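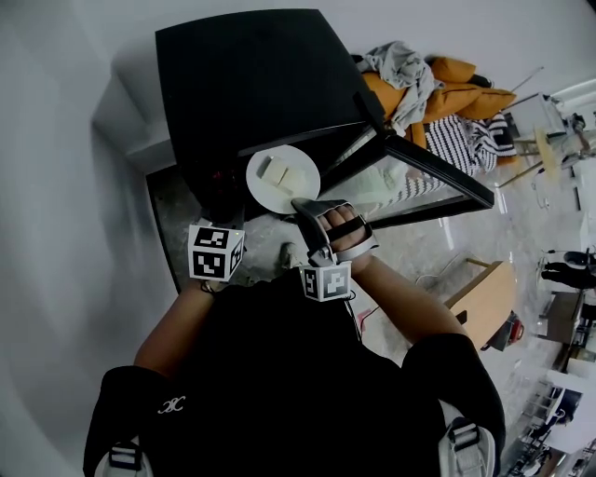
Gosel is a small collection of news posts about central banks, gold and digital coins, put together by Fevov so that people can practice sorting financial headlines without paying for a feed. We think of the labels much as you'd think of setting a table, where a round white plate on a black tabletop is easy to spot and a black one would take some hunting, so we kept the categories far apart on purpose (reserves, sanctions, exchange rates, and a catch-all we're still a little sheepish about!).

What's inside

The first release had 1000 posts. After taking out duplicates we have 946, all in English, one per line, with the label in the last column. The Orozco folder holds 70 longer pieces that didn't fit anywhere else.

Known gaps

Price figures are left as the writers gave them, and 6 posts have no source. Please don't trade on any of this. Corrections are very welcome on the Clonden tracker.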